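Cups, conveyors and a very long summer

2023-08-15

I promised an update on the robotics club and then went quiet for weeks, sorry! We've been in the lab nearly every day since school let out, and I keep coming home too tired to type. So, the big news first: the cup task is officially our project for the fall competition, and we're deep into it.

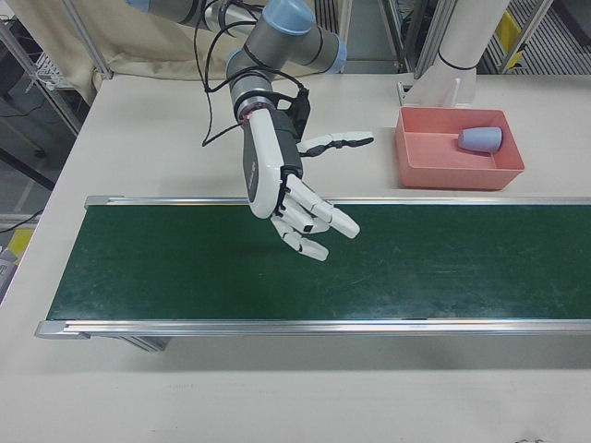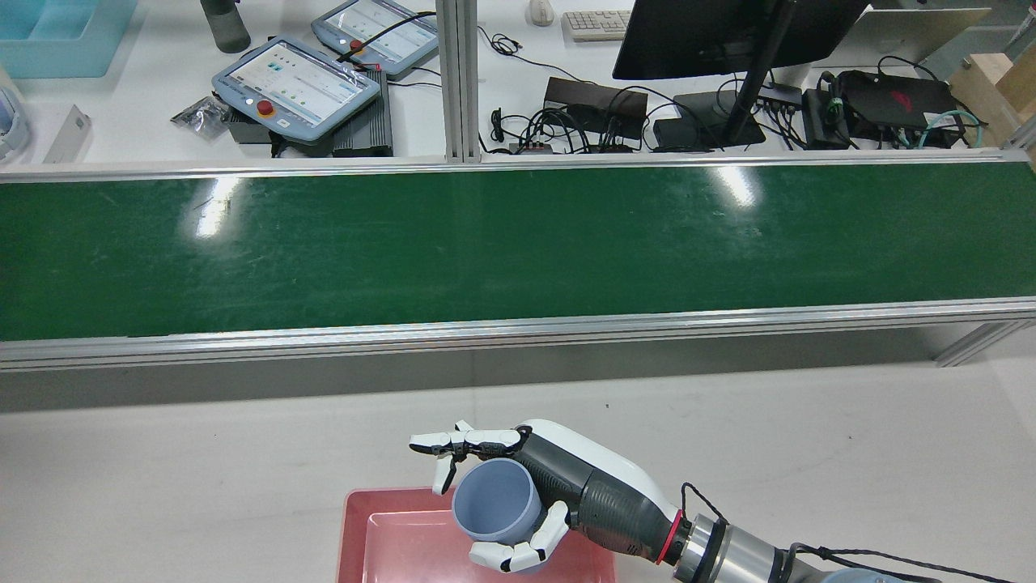
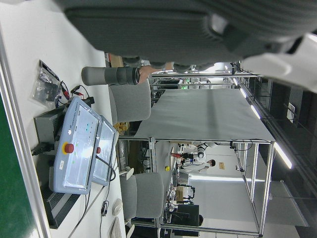

Arm, hand, conveyor, tray, cup, and the rest of the lab

The task sounds so easy when you say it out loud. Pick up a cup, move it between the tray and the belt, don't drop it, do it again. We get 14 minutes for a full run and 90 points is the most you can score. Our best practice score so far is 85, which had Godelieve Verstraete running laps around the parking lot (she wrote most of the grasp code, so she's earned it).

What I love is how much there is to think about in one little grab. Where does the thumb go? Fingers over the rim or around the side? Sipho Botha spent all of May arguing for the rim, and I was dead set against it - too fussy, I thought - but I've come around. With the rim grasp you can be a bit off on the approach and still be fine.

We named the control program Brurkine, after a typo none of us wanted to fix. It's on version 668 now, mostly because we bump the number every time somebody changes a wait time.

Next up is timing with the belt moving. We've only tried it at the slowest speed and I can't wait to turn it up! The team from Briken has been at this a year longer than us and their hand-off is gorgeous, so that's the one to chase.

If you're a student near Trirkia and any of this sounds fun, come by. You don't need to know how to code. I sure didn't.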